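About Leitner Evening School

We love teaching grown-ups new things after dinner!

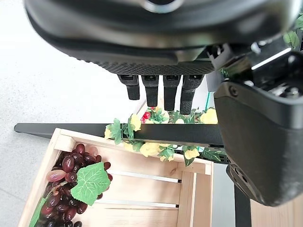 Our first class was a beginners' Italian course in one borrowed room in Sevstead, and it filled up so fast that we added a second night. These days we run 21 courses a term, from bread baking to bookkeeping (the choir is loud and wonderful), and 761 people signed up last year. Most classes meet at 7 p.m. and last 2 hours, with a tea break in the middle.

You don't need any experience, just a notebook and some curiosity. New courses start every October at our Fadine Street building. Come by and say hello!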